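Flokcombe Lunch Club
Minutes of the autumn meeting
Held in the back room at Plidanden House, November 29, 2018, 7.15 pm

Present: Pejman Bahrami (chair), Mrs Tabrizi, Joan, Colin, Derek, Bev, Anwen (minutes) and nine members of the club.
Apologies: Ruth, Mr and Mrs Oakes.

1. Minutes of the August meeting

Item 6 should have read "gravy boats", not "gravy bowls". Otherwise agreed and signed.

2. Matters arising

The back door has been rehung and now closes without lifting. Joan still has the spare key and will hand it to Bev on Monday.

The letter to the parish about the street light has gone but there has been no reply. Pejman will telephone.

The lost umbrella was claimed. Two others have been left since.

3. Numbers and bookings

Bev reported that the Tuesday lunch is now full most weeks. The room is allowed 52 seated and we have been at that number three times since August. On one of those days a couple arrived without booking and were given soup in the lobby, which they were nice about, but it was draughty and we would not want to do it again.

There was a long discussion about whether to start a second sitting. Colin was in favour, with the first at 12 and the second at 1.15. Several members said they come for the company and would not want to be moved on while still drinking their tea. Derek pointed out that the washing up would have to be done twice, and quickly, with the number of plates we own.

It was agreed to keep one sitting and to ask people to book by Friday noon. Bev will keep a waiting list. Anyone who books and does not come twice running will be rung up, kindly, to see if they are all right.

4. Money

Mrs Tabrizi handed round the figures. There is £2000 in the reserve account, which is not to be touched without a vote. The current account is healthy but food costs are up, meat especially. The price of a lunch has been the same for three years.

Proposed by Colin that the price go up by 50p from January. Joan was worried about those who find it hard as it is. After some talk it was agreed that the price goes up by 50p, that the tin by the door stays for anyone who wants to put in more, and that Mrs Tabrizi can let people off in private as she does now. Carried, one against.

The raffle made less than last year. Members are asked for better prizes. Bath salts have come round three times and should now be retired.

5. Suppliers

The Zallotetti order has been late twice. On the second occasion the bread rolls came after pudding. Derek has spoken to the driver, who says our drop is now at the end of his round. Derek will ask for a place earlier in the round and, if that fails, will get a price from the bakery in the high street for rolls only.

Potatoes: the farm will deliver again this winter, in sacks, to the side door. Someone needs to be there by 8. Colin has offered for December.

6. Kitchen

Joan reported on the inspection. We kept our rating. The inspector asked for three things: a thermometer log for the second fridge, a lid for the food waste bin, and a clearer way of keeping raw and ready-to-eat food apart on the big table. The first two have been done.
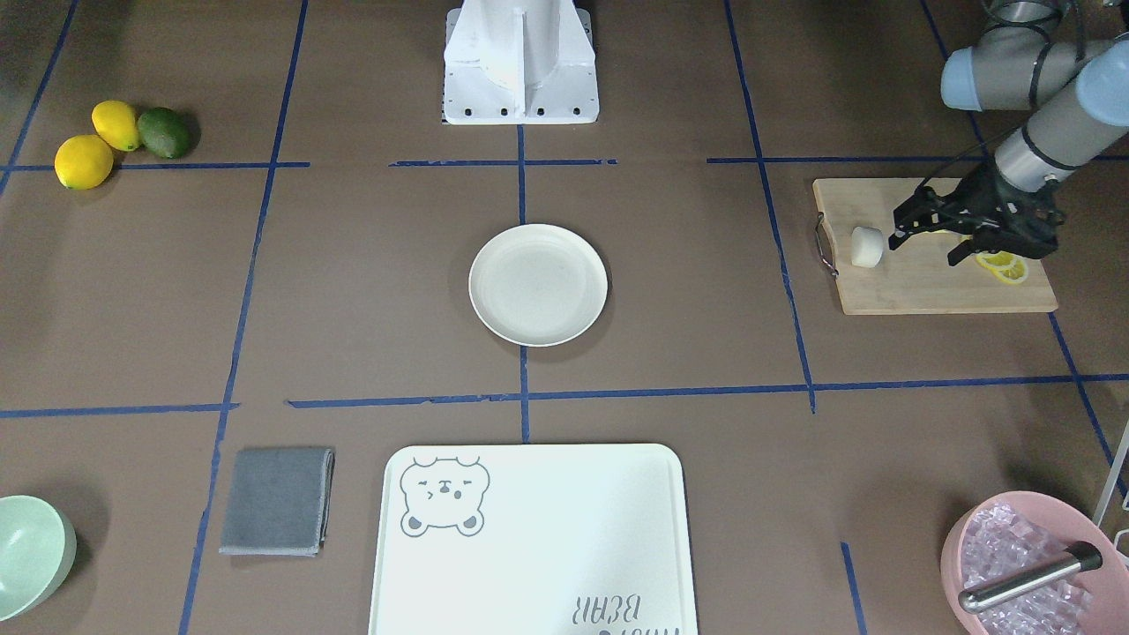 Raw and ready-to-eat food on the big table took up most of the time under this item. At present vegetables are peeled at one end and the cold plates are laid at the other, but with five people working it drifts. Derek would like lines painted on. Joan thought paint would chip and be one more thing to scrub. She prefers strips of blue masking tape laid out as a grid, like those on the brown worktop in the picture, which could be pulled up and put down again if the places turned out wrong. Agreed to try tape until Easter, renewed whenever it lifts at the edges. The chopping boards also need replacing. Bev liked the look of the board there with the metal loop at one end, as ours are stacked flat and do not dry well, and hooks could go on the wall by the sink. Others felt we should stay with coloured plastic ones that can go through the machine. Joan will get prices for both kinds, up to £78 in all, and bring them to the next meeting.

The big ladle is missing. If anyone took it home after the harvest supper, please bring it back, no questions asked.

Tea towels are to be washed by whoever is on the rota for that week. The rota is on the inside of the cupboard door.

7. Transport

The minibus is booked up to the end of March. Two drivers have stood down and we need at least one more, with a clean licence. Pejman has put a card up in the post office. Until then the Hill Road run will be done by private car, and Mrs Tabrizi will pay petrol against receipts.

Members on the Hill Road run are asked to be ready by 11.30 and to look out for the car. The drivers do not like to sound the horn.

8. Christmas lunch

To be held on the third Tuesday in December. Turkey, or nut roast if ordered with Bev. Joan will make the puddings at home – she has started. The school choir is coming at 2 and will need squash and biscuits.

Colin asked whether £300 could be spent this year, to cover crackers, table cloths and a small present for each person. Mrs Tabrizi said it could come out of the current account. Agreed.

Tables to be put up the evening before, from 6 pm. Derek has the trolley. Please do not drag them, as the floor has only just been polished.

9. Any other business

A member asked if the radio could be turned down during the meal. Another asked if it could be turned up. It will be left as it is, and off during the notices.

Bev asked that walking frames are not left across the fire exit. A space will be cleared by the piano.

Thanks were given to Ruth, who is in hospital until the weekend. A card was signed.

10. Next meeting

Last Thursday in February, 7.15 pm, same room. Items for the agenda to Anwen a week before.

The meeting closed at 8.50 pm.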